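Why do hens stop laying in winter?

A page for younger readers from Furnbridge Hen Club. Grown-ups can read it too.

Right. Lots of you have asked this one. You go out to the nest box in the cold, lift the lid, and -- nothing. Straw. Maybe a feather. Is the hen poorly? Is she cross with you? Probably neither. She's having a rest.

First thing. Light.

A hen has a sort of clock inside her head. It runs on daylight. Light gets in through her eyes, and some of it even gets through the thin bone of her skull, and it tells her body what time of year it is. Long days mean spring and summer. Good time for chicks, lots of bugs about, warm ground. So her body makes eggs. Short days mean winter. Bad time for chicks. So it slows down, or stops. 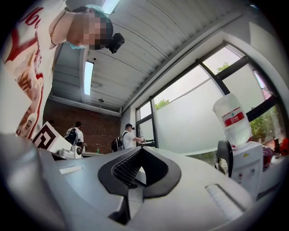

Second thing. Feathers.

When the days get shorter most grown-up hens drop their old feathers and grow new ones. This is called moulting. It looks awful. Bald necks, bare bottoms, feathers all over the run like somebody burst a pillow. But feathers are made mostly of protein, and so is a lot of the egg. She can't easily make both at once. Feathers win, because she needs a warm coat before the frost.

Don't pick her up much while she's moulting. The new feathers come through as little spikes called pin feathers and they're sore if you squeeze them.

Third thing. Age. A young hen who starts laying in autumn might carry on right through her first winter. An older hen probbaly won't. Our oldest, Briem, has a good long holiday every year and comes back when she feels like it.

Fasil Jemal keeps the egg book for our club. Last year our 4 brown hens laid 66 eggs between them in June. Then the moult came and the numbers dropped right down. Over the whole year it was 213 from the lot of them, and most of those were in the light months. Zarneck, the speckled one, isn't in that count as she came later.

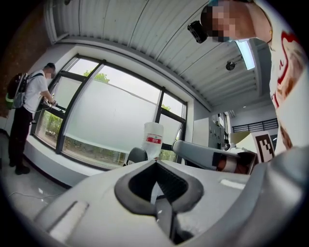
Can you put a lamp in the hen house to get more eggs?

Some keepers do, with a timer, to make the day seem longer. Halfdan Egilsson, who looks after our birds, doesn't. He likes them to have the rest. Lamps also get hot and hen houses are full of dry straw, so never try it without a grown-up.

What you can do to help:

Give them proper layers pellets, and not too much corn. Corn is like sweets.

Check the water every morning. It freezes. A hen with no water won't lay at all, any time of year.

Shut them in at dusk -- that might be four o'clock in winter, so before tea, not after!

Keep the bedding dry. Cold is alright for hens. Damp and draughts aren't.

Watch for a hen who is hunched up, not eating, or on her own in a corner. That isnt a winter rest. Tell a grown-up and they can ring the vet.

Then wait. The days start getting longer just before Christmas, only by a tiny bit, but the hens notice. Their combs go redder. They start poking about in the nest box and making a fuss. First egg might be small or a funny shape. Fine to eat if the shell isn't cracked.

Next page: what is grit for?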